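January 11, 2020

Long day, good day, and my feet hurt, so I'm writing this on the couch with my socks off. Knut Gerlach says a lab diary should be "numbers first, feelings after" and I have never once managed it, so feelings first: I think the handover thing might be real! I've been scared to write that down since before the holidays.

Okay, numbers. We got through 36 handovers on the single rose today, one arm passing it to the other, and 30 of them counted under the strict rule (no drop, no regrasp, and the bloom doesn't touch anything on its way across). The old Clundolari controller, the one that plans the whole path up front and then just goes, never came close to that with stems. It's fine with blocks. Give it something skinny and bendy and it closes on air, or it pinches too high and squashes the flower.

What we changed is kind of dumb when I say it out loud. The giving arm holds still, and the taking arm looks again through its own wrist camera every few inches and fixes its aim as it goes. That's the whole method. Knut wants to call it Mondine in the write-up and I've stopped arguing.

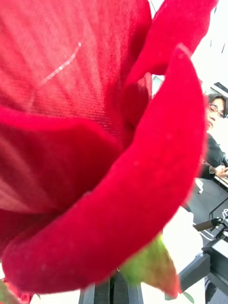
The part I fought with all morning was the close-up view. Once the flower gets near the lens there's hardly anything in the picture except petals, and the model was happily telling me it was 57 percent sure where the stem was, which is a silly number, because you couldn't see the stem at all! So now when the petals take up too much of the view, it stops trusting the wrist camera and leans on the last good guess plus the table view. I wrote that fix in maybe twenty lines before lunch and then spent the entire afternoon finding the sign error in it. Classic me.

Lunch was a cheese sandwich at Kröger again. They were out of the good mustard.

Afternoon went better. Knut sat with the logs and I did resets, which is the boring job but I like it, it lets me see every bad grab up close. Most of our misses have the same look to them - the fingers come in square to the stem when the stem is leaning, and they push it away before they close. I want to try tilting the wrist to match the lean. Knut thinks it'll run us into a joint limit. We'll see. 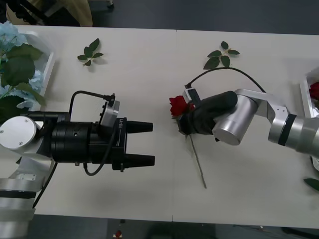

I also still don't know if we're fooling ourselves with the roses. They're all about the same thickness, and a hydrangea is a whole different animal, big heavy head and it wants to spin in the grip. Knut would like the hydrangeas in the Wamum report as the "does it carry over" test. I said give me 2 more weeks and he made the face, but he didn't say no, so I'm putting it down as a yes.

Things for tomorrow: try the tilted wrist, back up the logs (I mean it this time), redo the table camera calibration, and ask whether the soft gripper is allowed to squeeze any less than it does now. I have a feeling half of the six misses are plain old squeezing too hard, too early.

Also call Mom back. It's past eleven and I still have petals on the brain, so that's it for tonight.

Contact | © 2020 All entries by the author | Back to top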